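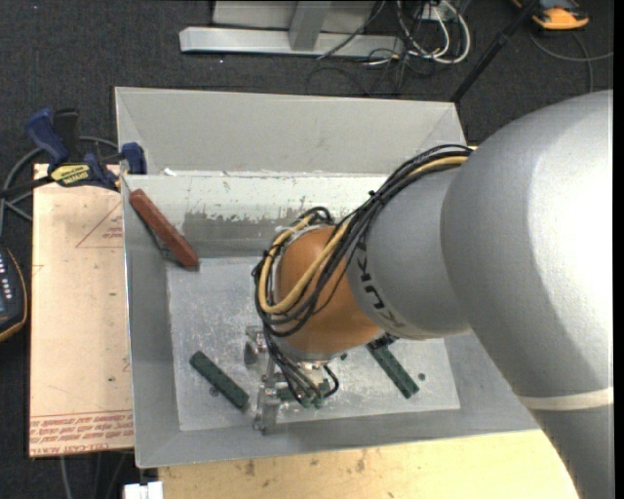
Robotic arm over a metal tray on a worktable.

Print this page | E-mail this page

Customer Experience Analyst (Retail and Marketplace)
Gevwood Customer Insight Group
Location: Gevwood head office, with hybrid arrangements available
Status: Full-time, permanent
Hours: 35 per week
Competition number: 170

About the organization

Gevwood provides research and advisory services to retailers, wholesalers and member-owned buying groups. Our clients range from single-location hardware stores to regional grocery chains, and most of them sell both in person and online. The Customer Insight Group studies how shoppers find products, compare prices, arrange delivery and resolve problems after a purchase. Its findings are used by clients in setting service standards, return policies and loyalty terms.

The Group currently has 17 employees and reports to the Director of Research.

The position

Gevwood invites applications for the position of Customer Experience Analyst. The successful candidate will join the Retail and Marketplace team and will be assigned in the first year to the Altalau program, a multi-client study of post-purchase service. Altalau examines the period between the placing of an order and the end of the return window, including order confirmation, changes to delivery, partial shipments, exchanges and refunds.

The position is a new one. The Analyst will work under the direction of a Senior Analyst and will have regular contact with client staff, including store managers and contact centre supervisors.

Duties

The Analyst will:

- design and administer shopper surveys, including screening questions and quota plans
- review contact centre records supplied by clients and code them according to the Group's complaint categories
- prepare journey maps for in-store, online and click-and-collect purchases
- maintain the Sqalli panel database, including consent records and requests for withdrawal
- draft sections of client reports and present findings at client meetings
- assist with proposals and cost estimates as required
- carry out store visits, of which there are normally two or three each month during the fieldwork period

Fieldwork for Altalau begins in February. Some evening calls with panel members will be required during that time, and time off in lieu is granted in accordance with the staff handbook.

Qualifications

Essential:

- a degree or diploma in marketing, psychology, statistics, business or a related field, or an equivalent combination of education and experience
- at least two years' experience in customer research, retail operations or service design
- working knowledge of survey software and spreadsheets
- demonstrated ability to write clearly in English for a non-specialist reader
- a valid driver's licence, or the ability to travel to client sites by other means

Desirable:

- experience analyzing free-text comments
- familiarity with loyalty programs or marketplace seller agreements
- spoken and written French

Candidates who have worked on a shop floor or in a contact centre are encouraged to describe that experience in full – it is given the same weight in scoring as office-based research work.

Conditions of employment

Salary is set according to the Gevwood analyst scale and depends on qualifications and experience. The scale will be sent on request. Benefits include extended health and dental coverage, a matched pension plan and an annual allowance for professional development. New employees serve a probationary period of five months.

Employees in this position may work from home up to three days per week after the first month. Attendance at the office is expected on team meeting days and whenever client data must be handled on the secure workstations. The office is a short walk from the Monero Street bus loop. Parking is limited and is assigned by waiting list.

The appointment is conditional on satisfactory references and on signature of the confidentiality agreement. Employees may not hold a paid interest in a client organization or in a business selling through a client's marketplace.

How to apply

Applications should consist of a single file containing:

- a covering letter of no more than two pages, quoting the competition number
- a current résumé
- the names and contact details of two referees, one of whom should be a present or recent supervisor
- one writing sample of up to 5 pages, with confidential material removed

Referees will be contacted only after the interview stage and with the candidate's agreement. The writing sample need not be a research report. A procedure, briefing note or training handout written by the applicant is acceptable. Where a sample was prepared jointly, the applicant's own contribution should be stated.

Applications may be submitted through the careers page or delivered in a sealed envelope to the reception desk, marked for the attention of Human Resources. The competition will remain open until the position is filled. Review of applications begins in February, and interviews will be held by video or at the Gevwood office, as the candidate prefers. Shortlisted candidates will be asked to complete a short coding exercise using anonymized customer comments.

Gevwood is committed to fair hiring practices and welcomes applications from all qualified persons. Candidates who require accommodation at any stage – including alternative formats for the exercise – should notify Human Resources when invited to interview. Such requests are kept separate from the competition file.

We thank all applicants for their interest. Only those selected for an interview will be contacted.

Posted: Jan 17, 2025

Print this page | E-mail this page

Contact us | © Gevwood. All rights reserved. | Back to top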